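Recording Rules for Demonstration Sites – Frequently Asked Questions

Programme: Seltura Household Skills
Maintained by the Site Standards Office, Rendley
Contact: Rimantas Priedītis, Site Standards Lead

These answers apply to every site that supplies first-person recordings of manual work for robot training. They should be read together with the Site Agreement. Where the two differ, the Site Agreement takes precedence.

Which sites are covered?

All homes, cafés, offices and workshops registered under the programme, including those managed by our partner Ķēniņš. A site is covered from the day its registration number is issued.

Does a participant need to be trained before recording?

Yes. Each participant completes the induction module and is given a participant number. Recordings submitted without a valid number are returned to the site.

How long may a session last?

No session may exceed 25 minutes without a break. The break is taken with the head-mounted camera removed. Participants may stop at any time and are not required to give a reason.

What must be in view during a task?

Both hands and the object being worked on should remain in view for as long as the task allows. A short loss of view, for example when reaching behind an appliance, does not invalidate a recording. Participants should not bend or twist in order to keep their hands in view.

May participants wear gloves?

Gloves are worn where the product label or the site's own safety rules call for them. For dry wiping and dusting, bare hands are acceptable.

What are the rules for cleaning electrical appliances?

The appliance must be switched off at the socket and left to cool. Liquids are applied to the cloth and never sprayed onto the housing. The free hand should steady the appliance by a fixed part and should not rest on a button, dial or spout. Power cables are to be kept clear of the working area.

Should the room be tidied beforehand?

Only as far as safety requires. Ordinary items may stay where they are normally kept. A robot working in a real room will meet mats, fans and furniture, and recordings from rooms that have been stripped bare are of limited use to the programme.

What about windows, screens and reflections?

Sites should check what can be seen through glass and in reflective surfaces before a session begins. People who have not given consent must not be identifiable. Legible number plates are blurred by the Zotex review tool before release – sites are not expected to do this themselves.

How is a recording rejected, and can the site appeal?

Reviewers record a reason code. Code 2202 refers to a privacy matter and code 3797 to a safety matter. A site may appeal within six working days by writing to the Standards Office. Appeals under code 3797 are always considered by a second reviewer.

What does appliance wiping look like from the participant's position?
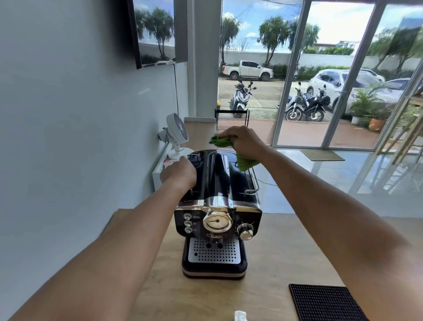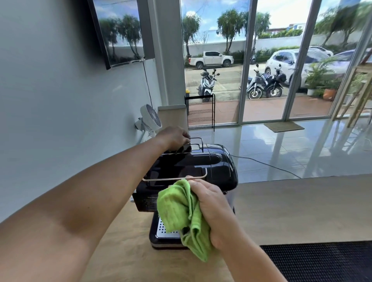
Appliance wiping, espresso machine: cloth in the right hand, left hand on the upper part of the machine.

When are these rules reviewed?

Every October. Changes are notified to registered sites in writing, and sites are asked to replace any printed copies kept on the premises.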